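### 4.2 Do floor markings keep walkways clear?

Tape on the floor is the cheapest safety measure a workshop can buy, and claims for it are correspondingly generous. Supplier leaflets promise fewer trips and tidier benches. We found little to support either promise, and we are not convinced that earlier surveys measured what they said they measured.

Most of them asked managers whether the walkways were "usually clear". Managers tend to say yes. In our own round of visits we looked at 104 marked walkways at the Zivarov and Tridier sites and noted whether anything at all stood inside the lines. At 67 of them something did: a pallet, a bin, a coat on a chair. The same managers had rated all but 2 of these walkways as clear in the questionnaire sent out in August. We do not think they were lying. A bin that has stood in one spot for a year stops being seen as an obstacle.

The Farouk site is often cited as a success, and its walkways were indeed empty when we called. It had also moved its stores to another building that spring, so there was far less to leave lying about. Crediting the tape seems hasty. Atow, which laid the same tape to the same plan and kept its stores where they were, did no better than the unmarked workshops nearby.

Colour is a further difficulty. Yellow is the usual advice, yet many of the floors we saw had been marked in whatever was in the cupboard. Dark tape shows up well enough on bare concrete (Figure 3), but staff gave different accounts of what a plain dark line meant. To some it was the edge of a walkway, to others a guide for placing furniture, and several had never given it any thought. A line that can be read in three ways is a weak instruction.

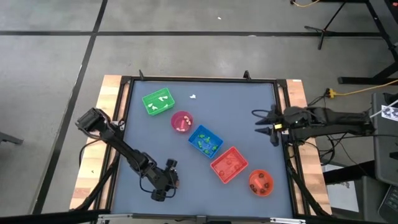 **Figure 3.** Black tape lines on a grey concrete floor.

### 4.3 Wear and upkeep

Tape lifts, and lifted tape is itself something to trip on. Of the 70 staff who returned the second form, few could say who was meant to replace it. None of the four sites had set aside money for the job, and the costs quoted in the leaflets cover the first laying only. We have left these savings figures out of our comparison.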